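Hudari shared workshop, gripper build
Progress report to the Clalton fund, Wed 13 August
Prepared by Corina Schnyder

Spent to date: $1,068. Left in the small parts line: $100.

The hand-held gripper closes and opens cleanly. I can't say much more for it than that. Deok-su Son wants to call the first stage finished, and I have asked him to hold off. Our proposal said that demonstrations made by hand would carry over to the mounted gripper with little extra work. I doubted that in November and I doubt it now.

We logged 14 demonstrations on the tabletop with the small cleaning set. Deok-su threw out 2 where the markers on the fingers dropped out of view. The rest look fine on a screen, but they have not driven a motor yet.

The soft fingertips came from Eyvindsson and were late. They grip well on flat plastic. I am less happy with thin handles — the pads fold and the part turns.

Work on the table and the black enclosure is done except for cable ties.

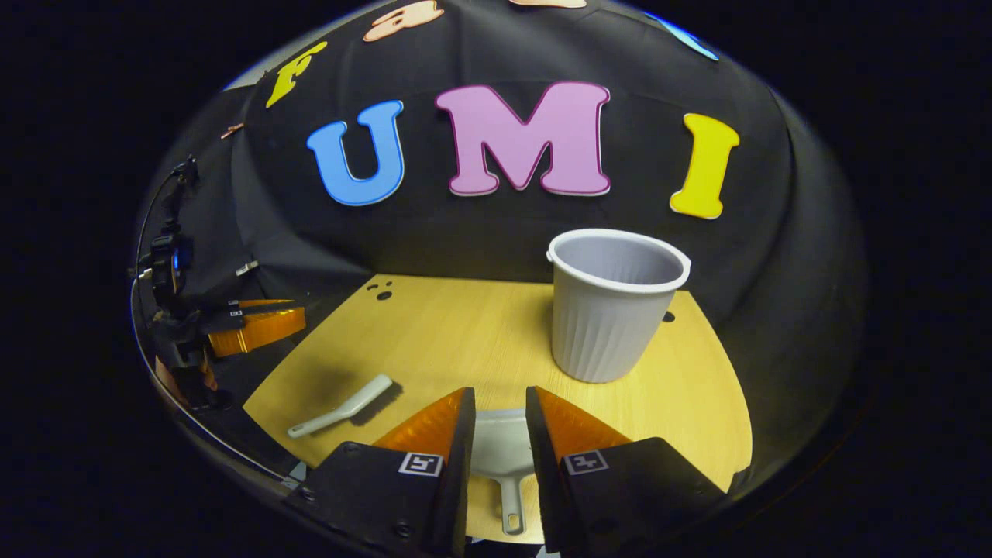

Will the mounted gripper repeat a hand-held demonstration by the next report?
I would not plan on it; the wrist calibration has to be redone first.

Please hold the second payment until we can show a full run. Deok-su disagrees, and his note is attached.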